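About the Alletach School of Household Studies

August 22, 2021
By the Office of the Principal

The Alletach School of Household Studies is an independent day and evening school for adults. It offers instruction in cooking, sewing and mending, household accounts, and the care of the home. The School is open to any resident of the Alletach district aged eighteen or over, and no previous schooling is required for admission to the first-year courses.

The School was formed when the two evening programs then running in the town, one in cooking and one in needlework, were brought together under a single board. Both had been meeting in borrowed rooms. The cooking program had the use of a church basement on Galtberg Street, and the needlework program met above a hardware store. The founding board held that the subjects belonged together, and that a person who wished to run a home well should be able to study the whole of the work in one place and with one set of teachers. That view still guides the School.

The present building, known as Montoya Hall, stands at the corner of Galtberg Street and Mill Lane. It was put up as a grocery warehouse and was altered in stages for teaching. The ground floor holds the office, the library and the accounts classroom. The cooking rooms are on the second floor, and the sewing rooms, which need the best daylight, are on the third. An elevator serves all floors from the Mill Lane entrance.

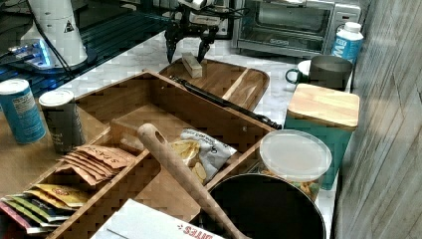 Serving board and bamboo organizer on the marble counter.

Our Purpose

The charter of the School states its purpose as "the teaching of the ordinary work of the household to those who will do it." The board has twice been asked to widen this wording to include training for hotels and restaurants, and has twice declined. Graduates have gone on to paid work in kitchens and workrooms, and the School is pleased to write letters on their behalf, but the courses are planned for the home. Quantities are home quantities. Students learn to cook for two, four or six people, to shop for a week, and to use up what is left at the end of it.

The School takes no position on how a household should be made up or on who in it should do the work. Classes are mixed and always have been.

Courses of Study

The full program leads to the Certificate in Household Studies and is completed in two years of evening attendance or one year of day attendance. Students may also enroll in single courses without working toward the Certificate. The following are offered every year.

Foundations of Cooking. A first course covering the safe use of knives and heat, the storage of food, stocks and soups, eggs, grains, vegetables, and plain roasting. Students keep a written record of each dish, and this record is read and marked.

Bread and Plain Baking. Open to those who have passed Foundations of Cooking or who satisfy the instructor that they have equal experience. The course begins with a basic white loaf, which is repeated until it is sound, and moves on to rye, rolls, pie crust and simple cakes. Decorated cakes are not taught.

Mending and Alteration. Hand sewing for the first half of the term, machine sewing for the second. Students bring their own garments. The School keeps thread, needles and common zippers on hand and charges for these at cost.

Household Accounts. The keeping of a monthly budget, the reading of bills and leases, saving for yearly costs, and the basic terms of loans and insurance. This is the School's oldest classroom course and has the longest waiting list. It is taught with paper and pencil in the first term. Students who wish to move their accounts to a computer may do so in the second.

Care of the Home. Cleaning, laundry, stain removal, the care of wood and stone, and small repairs. The course includes one session on the shutoff valves, fuses and breakers found in the typical older houses of the district – every student is asked to find those in his or her own home before the next meeting.

A fuller account of each course, with reading lists, is given in the printed catalog. The catalog may be picked up at the office or requested by mail.

Size and Attendance

The School enrolled 693 students in the past school year, counting all day, evening and single-course students. Cooking classes are limited by the number of work stations. The accounts classroom seats 34, and the board has decided against moving that course to a larger room outside the building.

Attendance is taken at every meeting. A student who misses more than three evenings in a term may not receive a grade, though he or she may stay in the class and may repeat the course the following year at half the fee. Instructors have some freedom in cases of illness or shift work, and students in either position are urged to speak to the office early.
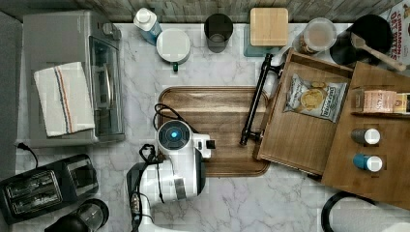

Faculty

The School has nine full-time instructors and a larger number who teach one or two evenings a week. Full-time instructors are appointed by the board after a trial term. Each is expected to have practiced the subject in his or her own household for some years, in addition to holding whatever formal training the subject calls for. The board has found this second requirement the harder one to judge, and applicants for posts in cooking are therefore asked to prepare an ordinary weekday supper for three members of the faculty, within a set sum, using the stores on hand.

All instructors meet once a month during term to compare the progress of students who are enrolled in more than one course. Minutes of these meetings are kept in the library, with students' names removed.

Instructors do not sell goods or private lessons to current students. This rule has been in place from the start and is strictly kept.

Library and Reading Room

The library on the ground floor holds cookbooks, sewing manuals, household guides and a collection of account books given by local families, the earliest of them kept in a very small hand and now available in a typed copy. The collection may be used by any member of the public during office hours. Books may be borrowed by enrolled students and by graduates of the Certificate program.

The reading room is also used by Gurus, the student and graduate society, which meets there on the first evening of each month during term. The name began as a joke among members of an early accounts class and has been kept. The society runs a recipe and pattern exchange, publishes a modest newsletter, and pairs new students with graduates who live near them. Membership is free. The School provides the room and the heating – all other costs are met by the society.

Fees and Assistance

Fees are set each spring by the board and are listed in the catalog. They cover teaching, the use of equipment, and food used in the cooking rooms. They do not cover cloth, books or aprons. Fees may be paid by the term or by the month, and there is no added charge for paying by the month.

A fund for assistance was created under the will of an early graduate and has been added to by others. In the past school year it met all or part of the fees of 53 students. Application is made on a single-page form. The names of those receiving help are known only to the principal and the bursar, and instructors are not told.

Rules of the Cooking Rooms

Students in the cooking rooms are asked to observe the following.

Hair is to be tied back or covered. Closed shoes are required.

Counters are to be cleared and wiped before the start of work as well as at the end. Stone counters are to be washed with mild soap only, and lemon juice or vinegar is to be wiped up at once.

Wooden boards are washed by hand, dried with a towel and stood on edge. They are never to be left in water. Boards are oiled by the evening classes at the end of each month.

Small electrical appliances are unplugged when the class ends. The instructor checks the rooms before the lights are turned off.

Food prepared in class may be taken home in the student's own containers. The School does not keep prepared food overnight.

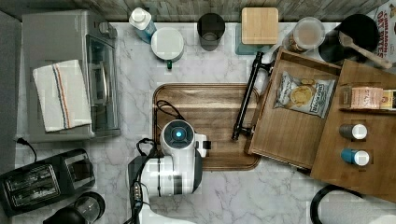 Amos Kapoor, Certificate in Household Studies, wrote to the office that he had enrolled for the cooking and stayed for the accounts. "I had been paying bills for twenty years without once adding them up for a whole year," his letter reads. "We did it in the second week. I did not enjoy that evening, but my wife and I have sat down with the book every month ever since, and I would tell anyone thinking of the School to take that course first." He adds that his bread is still uneven, and that he intends to repeat the baking course when his hours allow.

The board is grateful for letters of this kind and reads them at its regular meetings. A number have led to changes, among them the later starting time for evening classes and the placing of coat hooks outside the sewing rooms.

Governance

The School is governed by a board whose members serve without pay for terms of three years. Two seats are held for graduates, who are elected by the members of Gurus, and one for a member of the faculty. The board appoints the principal, approves the budget and sets the calendar. Its meetings are open to the public except when matters concerning a single student or employee are discussed. The yearly financial statement is posted in the entrance hall and may be copied at the office on request.

Visiting the School

Prospective students are welcome to sit in on one class in any course before enrolling. Visits are arranged through the office and should be requested at least one week ahead. Visitors to the cooking rooms are asked to follow the rules given above. Children may attend a visit with a parent but may not be left in the reading room.

The office in Montoya Hall is open on weekdays during term from nine in the morning, and until the start of evening classes. The street door is on the Galtberg Street side. Parking on Mill Lane is limited to two hours.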